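Tefera Cycle Heritage Trail
Progress report to the funder, January

Since the last report we have put up signs on most of the northern loop, recorded the bulk of the planned interviews and opened the route to small groups. The grant is being spent at the rate we expected. Whether it is being spent on the right things is a harder question, and most of this report is given over to it.

Signs and route

The full trail is 68 kilometres. The northern loop, from the old creamery at Tefera out to the canal bridge and back, is now signed in both directions apart from one junction where the landowner has changed their mind twice. The southern loop is not signed at all. Our original plan had both finished by now, and I do not think that plan was ever realistic.

The signs themselves are fine. Delimico made them, they arrived when promised and the lettering can be read from a saddle. My doubt is about the text on them. Four of the panels repeat the story that the local emigrant newspaper was first printed in the creamery loft. We have looked for evidence of this in the parish registers, the rate books and the newspaper's own back numbers and found none. The earliest mention is in a souvenir booklet put together long after anyone concerned had died. I would like to change the wording to "is said to have been" on all four before more panels are ordered. It will cost a little and please very few people.

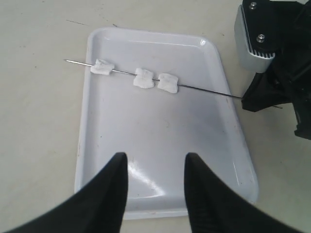

Interviews

We promised 20 recorded interviews with older residents and have done 17. The sound quality is uneven, and two of them will need to be done again in a quieter room. The content is good on farm work, dances and the price of bicycles. It is thin on emigration, which was supposed to be the subject. People tell us what their grandparents read in the same booklet mentioned above, and it comes back to us as family memory. I have asked that each transcript carry a short note on where the speaker heard the story.

Letters have been more useful. A family in Movow lent us a bundle written home from abroad between the 1880s and the first war. They are mostly about money and weather - no adventures on the pampas so far - but they are dated and signed, and they name townlands on the route. Scanning is finished and transcription is half done.

The opening ride

The figure of 200 riders has been quoted in the local press. That was the number who registered. We did not count people at the finish, and going by the numbered cards handed back I would put more trust in a figure well below it. Please do not use 200 in your own annual review. Next time there will be a proper sheet at both ends.

The Prultik app

I remain unconvinced. The Prultik audio guide works on the northern loop where there is a phone signal, so it fails at the three stops where there is most to say. A printed leaflet would do the same job for 10 per cent of the yearly fee. The contract runs to the summer and I would recommend letting it lapse.

Next period

We will sign the southern loop as far as the crossroads, finish the interviews and correct the four panels if you agree to the change. The claim form and receipts follow separately. A decision on the panel wording is needed before the next Delimico order goes in.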